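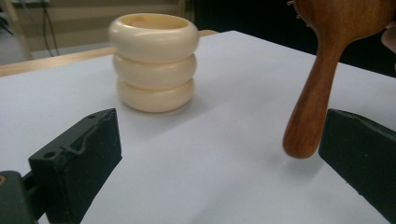
Cavlow Expands Collection of Hand-Guided Gripper Recordings

Print this page | E-mail this article

DILLTHORPE – Cavlow has begun a second round of recordings for its tabletop handling program, the organization announced in April. The work will supply examples for a learning system intended to pick up, move and set down common household and personal items.

Under the program, trained operators guide a hand-held gripper through short tasks while a camera on the tool records each attempt. The first round produced 589 accepted recordings. A further 87 were set aside for review and will be relabeled before use.

"The system can learn only from what we give it, so the quality of each example matters a great deal," said Chiyo Ueda, who directs the program. "We ask operators to work at a steady pace and to vary the starting position of the tool."

The current round takes in small accessories and grooming items, among them bangles and a hairbrush. Rounded and stacked objects were given priority after reviewers found them underrepresented in the earlier material. 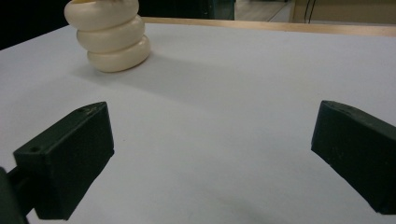 A stack of cream-colored rings on the recording table, with the gripper fingers open.

Four operators have been assigned to the Dillthorpe site under the supervision of Darren Birkett. Each recording is checked by two reviewers, who confirm the task label and mark the start and end of the movement. Niamh Gilmartin will oversee the review process.

Cavlow expects to share the finished collection with its development partner, Cemdale, once labeling is complete. Requests for access by other parties will be considered at a later date.

Print this page | E-mail this article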